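Speaker notes – open day, Saturday, September 7, 2019
Talk: "What the arm sees before it moves"
Sollora demonstration hall, morning and afternoon sessions

Slide 1. Title
Leave this up while people find seats. Mention that the live station opens after the talk and that the same simulator shown on the slides is running on the two screens by the door. Questions at the end, except for anything about a word I have used and not defined.

Slide 2. What we do here
Sollora builds handling cells for small shops. Most of the work is short runs: a customer wants a part moved, turned, placed, and wants the same cell to do a different part by Thursday. The cost is in the changeover. A cell that takes a week to set up for a two-day job is not worth buying.

Point to the changeover chart. Left bar is setup by hand teaching. Right bar is setup with the task prepared in simulation first. Do not read out the values. They are printed on the handout and they apply to one customer.

Slide 3. The parts of the system
Three names come up all day, so define them now.
Cevus is the simulator. It renders the cell and everything in it, and computes contact between bodies.
Otis is the motion planner. It receives a goal pose for the gripper and returns a path.
Dmytriv is the test suite, a fixed set of 154 scenes that every new version has to run through before it goes near hardware.

Someone will ask whether the planner uses the rendered pictures. It does not. Otis works from the geometry. The pictures go to the vision model, which estimates where things are and hands those estimates to the planner. If the estimate is wrong, the planner will produce a very good path to the wrong place.

Slide 4. View from the wrist
Explain the viewpoint before anything else. Visitors expect to see the cell from outside, the way a person standing at the fence would. From the wrist, the fingers stay at the bottom of the view and the surroundings swing past them. A level object looks tilted whenever the wrist is rotated. Give people a moment with this. It is the single thing that confused the July group most.

The fingers are useful as a reference. Their position relative to the camera is known from the joint reading, so a mismatch between where they should appear and where they do appear means the calibration is off. We check this at the start of every run.
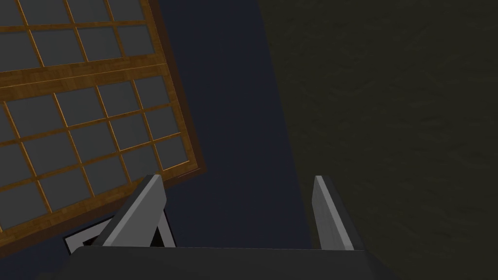

A fixed view from overhead solves some of this and adds a problem of its own, because the arm covers the part at the moment you most want to look at it. The wrist view keeps the area between the fingers visible until quite late in the approach. We use both, and weight the wrist view more heavily as the distance closes.

Slide 5. Why repeated patterns are hard
Grids, slats, tiles, anything with a repeating cell. The vision model matches local features, and in a regular grid one corner looks much like the next. An error of one full cell can score almost as well as the right answer. With wood grain on the strips there is some extra texture to work with, but the grain in a renderer may itself repeat, and then the model learns the repeat.

What helps:
Use the outer border of the object. Corners of the border are unique in a way that inner corners are not.
Carry the last estimate forward. An object that has not been touched should not jump sideways between two readings.
Vary the textures in training, including the background surfaces.

Skip the equations unless the room is mostly engineers. They are on the backup slide.

Slide 6. Results from the test suite
Of the 154 scenes, 74 involve a large object with a regular pattern. Those were the weak group in the spring. After the border constraint went in, failures in that group dropped to 4. All of them have the border largely out of view when the estimate is made, which is what one would expect from the method.

Say clearly that these are simulated results. A scene passes when the final gripper pose falls inside tolerance. It says nothing about grip force, wear or dust on a lens. The hardware figures are being collected and will not be quoted today.

Slide 7. Limits of the renderer
Plain surfaces are the usual complaint. A flat, untextured color is cheap to render and rare in a shop. Shadows are soft and simplified. Thin edges flicker at low resolution. We leave some of this alone on purpose – a model that only works with perfect shadows will fail on the floor anyway – but flat surfaces are on the list to fix in the next Cevus release.

Slide 8. The live station
Rules before people get up. Stay behind the yellow line. The arm runs at reduced speed during visits and stops if the light curtain is broken, and a restart takes 2 minutes, so please keep bags and sleeves out of it. Visitors may move the part on the tray between cycles when the green lamp is on.

The operator will run one cycle with the border constraint switched off, then the same cycle with it on. Ask people to watch the wrist view on the screen first and the arm second.

Slide 9. Questions
Likely ones:
Price. Refer to the sales desk.
Can it handle glass. Not with the present vision model. Reflections have not been tested.
Does it learn during operation. No. The model is frozen once it has passed Dmytriv.

Backup slides 10 to 12: matching score, calibration check, cell layout. Afternoon session is shorter, drop slide 7 if running late.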